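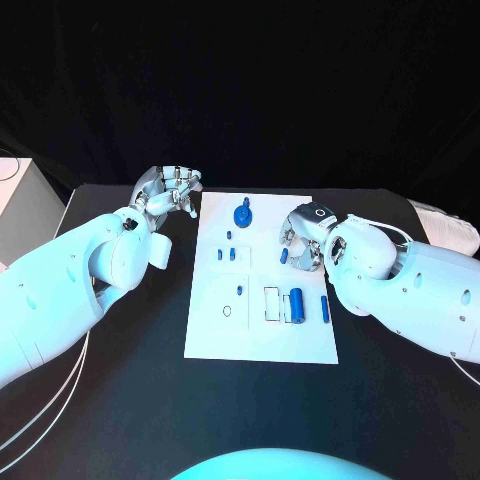

Slide 1: blue parts on their outline sheet

We use cookies to remember your preferences. Accept all | Manage settings

Speaker notes - "A place for every part", Friday session

Good morning, everyone, and thank you for coming in so promptly (I know the coffee queue was a long one). Leave the first slide up while people find their seats.

I want to talk about sheets of paper. I've been setting out small parts for more years than I care to add up, first at Zanitz and now at Claten, and the most useful thing on my bench is still a plain white sheet with black outlines drawn on it. Look at the two little pegs standing side by side inside their rectangle. You don't need to read a word to see that they belong together. Then let your eye go up to the round part with the knob at the top, which is a much easier thing to spot from across a room than a peg is!

Pause here and ask who has ever lost a peg. Wait for the hands.

On drawing the outlines. Keep the line thin. I used to go at it with a fat marker, and the parts looked as though they were sitting in a puddle of ink. Leave a finger's width between one shape and the next if you can spare it, a bit more for anything tall, and try the sheet out with real parts before you print 200 of them. I say that with feeling - the Kamata kit went out with 276 sheets and one of the rectangles was too narrow, and we spent a very long afternoon with rulers.

On the table. Dark top, white paper, coloured parts. It's lovely to work on and kind to tired eyes. If yours is a pale table, a dark cloth does nicely.

Slide 2 is the Fastotex sheet, the older one with all the writing on it. Give them a minute with it before saying anything, then ask what they would take off. Last time in March we got around 4 good answers and they were all different, so let it run.

Hand out the blank sheets now, two each. Pencils are in the tin by the door. Skip the bit on storage trays if we're past half eleven.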